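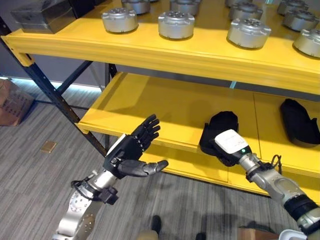
Robot teaching by demonstration is the practice of giving a robot a new task by having a person perform it through the robot, in place of writing out the motions as code. The person either moves the arms directly by hand or drives them from a distance with a control device. The robot records its joint positions, the state of its grippers or fingers, and usually the view from one or more cameras. The recordings are then played back or used to train a control program.

Terms

Teaching by direct contact is called hand guiding or kinesthetic teaching. Teaching from a distance is called teleoperation. One complete run through a task is a demonstration or an episode. The person in control is the operator or demonstrator.

Hand guiding

In hand guiding, the motors are set to hold the arm up against its own weight while letting it be pushed freely. The operator takes hold of the forearm or wrist and moves it through the task. Contact with shelves, bins and parts can be felt through the arm. The method works well for one arm and slow motions. It is harder with two arms, and hands with several fingers are difficult to pose this way. The operator's own arms may also block the cameras.

Teleoperation

In teleoperation the operator's movements are measured and sent to the robot. Common devices include:

Leader arms, which are small copies of the robot's arms that the operator moves directly
Handheld controllers tracked in space, with a trigger for opening and closing a gripper
Gloves that measure finger bend, used with humanoid hands
Headsets that show the view from the robot's head camera

A robot does not need the same tool on both arms. A two-jaw gripper needs only one control value, open to closed, and suits picking up boxes, cloth goods and other items with an edge to pinch. A five-fingered hand needs a value for each driven joint and is used where the grasp must wrap around an object. On a mixed robot, the operator may wear a glove on one side and hold a controller on the other.

Shelf tasks

Picking from and placing onto shelves is a common subject for demonstrations. An upper shelf limits how far the wrist can be raised, and the front lip of a board can catch the fingers. Soft goods change shape when pressed, so the closing point of the gripper has to be shown many times over. Rigid metal parts keep their shape, but shiny surfaces can confuse depth cameras.

The Bura shelf set is a collection of 2,000 episodes recorded by the company Ballell at its Nendum site. Each episode lasts 20 seconds or less and covers one item. Items are moved by hand between episodes so that the same layout is not repeated. In an October trial, a control program trained on the set completed 93 percent of single-item picks. Picks from the rear of a shelf were scored separately.

Recording and review

Before a session, the cameras are calibrated and the arms are returned to a fixed starting pose. Episodes are checked afterward for dropped items, lost video and long pauses. Failed attempts are sometimes kept and labeled, as they can be used to teach recovery motions. The Sveinbjörnsson format, used for the Bura set, stores arm data and video on a shared clock and marks each episode as complete, failed or stopped.

Limits

Delay between the operator and the robot makes fast work difficult. Many teleoperation systems give no sense of touch, so operators judge grip by sight and may squeeze too hard. Two operators often perform the same task in different ways, and a program trained on both may hesitate between them. Written instructions on grasp point and order of steps reduce this effect.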